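Cable run behind a round side table with drawer
Forum > Furniture and Fittings > Small rooms

tedge_04
Posted 2022-07-20

I have a Foria side table, the round one with the curved drawer, going into the corner of a back bedroom. The network plate and the mains socket are side by side on the back wall and I'd like the table under or next to them. The cable from the plate is far too long. At present the surplus is coiled and ends up by the edge of the table.

Two questions. Is it acceptable to keep the coil inside the drawer, with a hole in the back panel for the cable? And how much gap do people leave between a round table and a skirting board so that the plug clears?

The drawer runs on metal slides. Table diameter is not the limiting factor, depth behind it is.

plumbline
Don't drill the drawer. A cable passing into a moving drawer needs slack equal to the full travel, and the slack has to go somewhere each time you shut it. It will go into the slide. I have replaced two slides for this reason, both on tables from Tedholm, and neither was a cheap job, as the curved fronts make the drawer box an odd shape.

Buy a shorter cable. Gap: depth of plug plus bend radius of cable. I use 104 mm for a moulded plug and have not needed more.

oakandash
Disagree on the drawer. I've had a cable entering a drawer for several years. The hole is central in the back, well away from the slides, and there is a clip fixed inside so that the slack can only form a loop behind the box. It has never touched a runner. The problem plumbline describes comes from putting the hole near a corner.

Agree about the shorter cable.

tedge_04
Thanks both. The plate has two small ports and only one is in use. The cable comes out of it and hangs down the wall to the right, so it crosses the area below the socket before it gets to the table. I'd prefer it not to do that.

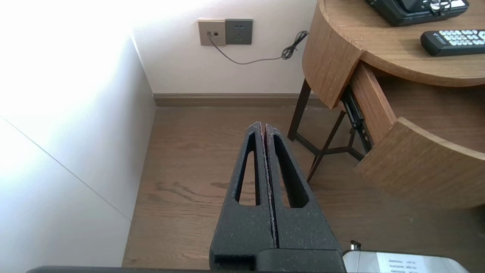

I had considered self-adhesive clips along the top of the skirting. The skirting is brown and the cable is dark grey, so it would not show much. The wall is a pale pinkish white and anything fixed to that would be obvious. I don't want to paint.

plumbline
Top edge of the skirting is the right place. Clean it with spirit first and leave it an hour. Clips on dusty varnish come off by September when the room warms and cools a few times.

Drop the cable vertically from the port to the skirting, then turn. Do not pull it tight at the turn.

jas_bench
Has anyone mentioned keeping the data cable away from the mains? I was taught to keep the two well apart and not to run them side by side.

oakandash
For a short run in a bedroom it makes no measurable difference. I tested a 2,000 mm length taped directly to a mains flex and saw no drop in speed. It's a sensible rule for long parallel runs in a wall.

jas_bench
No measurable difference on your equipment. I would still cross at a right angle, it costs nothing.

oakandash
No objection to that.

tedge_04
Decision so far: no hole in the drawer, clips on the skirting, shorter cable. The distance from port to table by that route is roughly 1,000 mm, so I'll order the next size up. Jasińska do a flat one that might sit better in the clips.

Remaining question is the gap. With 104 mm the table comes out further into the room than I'd like.

plumbline
Then use a right-angled plug. Or move the table sideways so the curve falls away from the wall where the socket is. A round top gives you that clearance for nothing. Check the drawer still opens fully before you settle on a position.

tedge_04
Moved it sideways. The drawer clears. Will fit the clips when the cable arrives.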